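Foro Tipoki > Manipulación > Planificación y control

Tema: Bolsa en gancho de pared: la política se confunde de bolsa

jarrah_grimshaw escribió:
Abro hilo por un problema de condicionamiento. Tarea bimanual: papelera en el suelo, bolsa de plástico en un gancho adhesivo encima. Una sola política, action chunking, cámara de cabeza. Con la papelera llena, la atención se reparte entre la bolsa del gancho y la arrugada de abajo, y los chunks consecutivos oscilan entre los dos objetivos. Los brazos se quedan abiertos sin comprometerse con ninguno. Horizonte de 68 pasos, ejecuto 10 y replanifico.

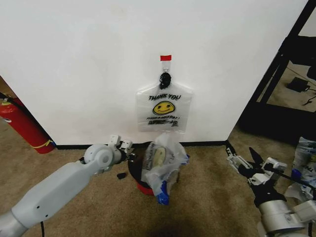
Lindsay Waaka: yo no tocaría la red todavía. Si ejecutas 10 de 68, cada replanificación puede cambiar de modo. Prueba ensemble temporal o sube los pasos ejecutados antes de culpar a la atención.

jarrah_grimshaw escribió:
Probado con ensemble. Promedia dos modos incompatibles y la consigna cae a media altura, contra la pared. Peor que sin él.

rawiri_h escribió:
Entonces es ambigüedad de fase. La imagen sola no dice en qué subtarea estás. Mete un token de subtarea y que lo decida un planificador aparte, aunque sea una máquina de estados con 5 nodos. Nosotros lo hacemos así en Jidine y el conmutado desapareció.

siriporn_r escribió:
No estoy de acuerdo con la máquina de estados. Cada transición necesita un detector, y con plástico translúcido el detector es lo primero que falla: la profundidad sale con agujeros y el segmentador funde las bolsas. Aquí además las dos llevan el mismo estampado con la cara amarilla, así que los descriptores visuales tampoco separan bien.
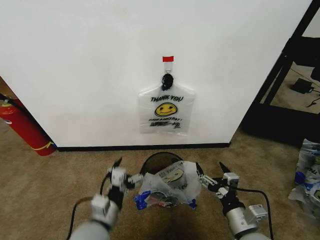 Etiquetas: percepción, objetos deformables, bimanual

rawiri_h escribió:
Para la transición no hace falta segmentar plástico. Apertura de pinza más corriente de motor, con histéresis.

siriporn_r escribió:
Con una lámina tan fina la corriente no se distingue del rozamiento. Lo medí en la Deltell y la señal queda dentro del ruido.

jarrah_grimshaw escribió:
Solución provisional: token de subtarea con 2 valores, vaciar y descolgar, conmutado a mano desde teleoperación. En descolgar uso como referencia la cinta roja de encima del gancho, que es rígida y opaca. La consigna del brazo derecho va en coordenadas relativas a la cinta y el izquierdo se queda esperando con la pinza abierta. 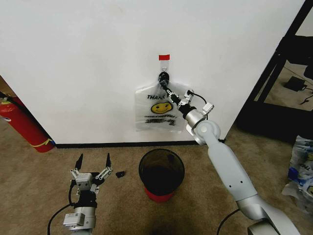
Fase «descolgar»: pinza derecha en las asas, a la altura del gancho.

nikau_mcphee escribió:
Cuidado con la cinta. Si mueves el gancho y no la cinta, tienes un offset fijo que la política no va a corregir. Aleatoriza la separación en los datos o quita la referencia.

jarrah_grimshaw escribió:
De acuerdo, queda anotado para la siguiente tanda, en agosto. Subo la configuración al repositorio de Sesska con el conmutador manual incluido.

Lindsay Waaka escribió:
Sube también los registros sin ensemble. Sigo pensando que con más pasos ejecutados no necesitas el token.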